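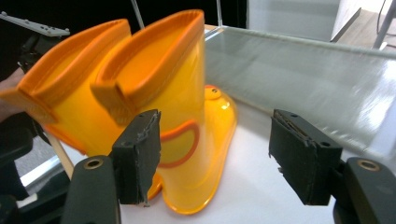

August 10, 2018

I passed my instrument checkride last week, and a few people have asked how I went about it, so I'm writing it down while I still remember the order of things.

Some background. I got my private certificate at Rolcombe, which has one runway, a fuel pump and a vending machine that takes only coins. I flew for fun for a few years after that and didn't think much about the instrument rating. What changed my mind was a trip to Prusar in October. The forecast was fine, the overcast came in at 1,000 feet, and I sat in a motel for 2 days watching other airplanes leave. Nothing dangerous happened. I just got tired of being stuck.

I looked at two schools. The bigger one, at Ament, wanted me in a fixed course with a set schedule and a new instructor assigned each stage. I have a job, so that was out. The other was Kocabaş Flying Service, which has three airplanes and lets you book by the lesson. I went with them and asked for Orhun Türkmen, who had done my last flight review and doesn't talk much in the air. That matters to me. I can't listen to a controller and an instructor at the same time.

The first month was all attitude flying under the hood. Climb, level off, turn, descend, do it again. I had thought I was decent at holding altitude. Take away the window and I wandered 200 feet either way without noticing. My problem was staring. I would fix on the heading indicator until it was perfect, and by then everything else had moved. Orhun's cure was to cover instruments with sticky notes, one at a time, until I quit relying on any single one.

Holds came next, and I was bad at them. I bought a plastic entry calculator, which I do not recommend. What worked was drawing the hold on my kneeboard with a pencil and putting the airplane on it. It takes a few seconds and I still do it.

Then approaches. I flew the ILS at Ament so many times that I can still say the frequencies in my sleep. The GPS approach at Prusar is easier to fly but harder to set up, and most of my mistakes were button mistakes. I loaded the wrong transition twice. I also forgot to switch the nav source from GPS before an ILS, and flew a very nice needle that had nothing to do with the localizer. Orhun let me go on for a while and then asked what I was tracking. I say the nav source out loud now, every time, passengers or not.

The written test I did at home with a used book and a question bank. I put it off too long. If you're starting out, take the written early, before the approaches. A lot of the chart reading I struggled with in the airplane was sitting in chapter 9 and I hadn't gotten to it yet.

Costs: I kept every receipt in an envelope. The simulator time came to $2,672, and I'd spend it again. You can pause a simulator. You can also fly five approaches in an hour without taxiing back for any of them. The airplane cost a lot more than that and I haven't added it up. I may not.

The long cross-country was the best day of the whole thing. We left Rolcombe in haze, got into actual cloud at 4,000, and stayed in it for most of the first leg. Real cloud is different from the hood. It gets brighter and darker, it bumps, and there's no peeking at the edge. I picked up a slow left bank twice while I was copying a clearance. We came out over Prusar with the runway right in front of us, a little left of where I expected it, and I said something that I hope wasn't on the radio.

The checkride itself was a long oral and a short flight. The examiner spent most of the oral on alternates and lost communications. In the air it was one hold, three approaches and unusual attitudes. I was slow on the missed approach call and high on the last circling approach, but inside the limits. She shook my hand on the ramp and went to find a printer.

My plan now is to keep my personal minimums high for a while — 800 feet and two miles until I've had more practice — and fly with Orhun once a month through the winter. I also need to replace my headset. The left ear has been cutting out since the spring and I kept telling myself I'd deal with it after the test.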